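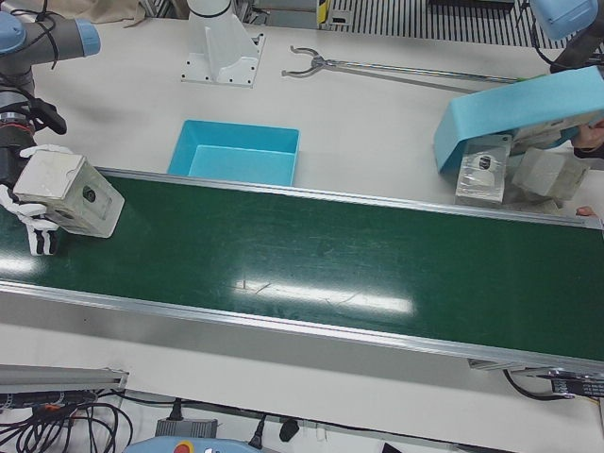 4. Belt Surface and Side Rails

4.1 Switch the Viteck conveyor off and unplug it before cleaning.

4.2 Wipe the green belt along its full length with a damp, lint-free cloth. Faint scratches do not affect operation – do not sand or polish them.

4.3 Wipe the aluminum side rails. Check that no grit remains between rail and belt.

CAUTION: Do not use solvents on the belt surface.

4.4 Place small parts in an open tray on the table, outside the rails. Do not store trays on the belt.

4.5 Let the belt dry for 10 minutes, then restore power and run it empty for 90 seconds.

NOTE: Log belt drift over 31 runs before adjusting the tension screws.
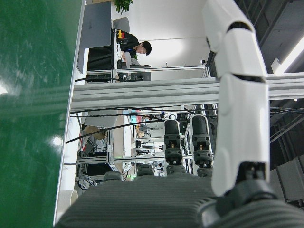

How often should the belt be cleaned?
Once a week in normal use, and after any spill.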